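Category: Project Updates / Automation Trials
5th September — Selorm Baidoo

The Salarano wrist-tracking kit remains under review for the desk-task work package. During August the team logged 190 sessions against a target of 800. Calibration now takes 40 seconds per operator.
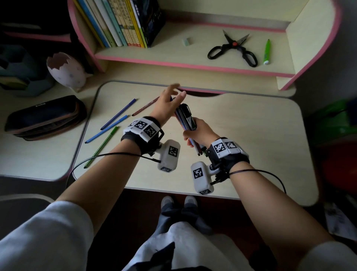
Pen-handling task with Salarano cuffs on both wrists.

Marker tags stay readable through most two-handed grasps — the exception is crossed wrists, which still cause brief tracking loss. Flalletti has agreed to supply revised cable clips. Jarmila Brabec will repeat the crossed-wrist tests once they are fitted. No change to the budget is requested.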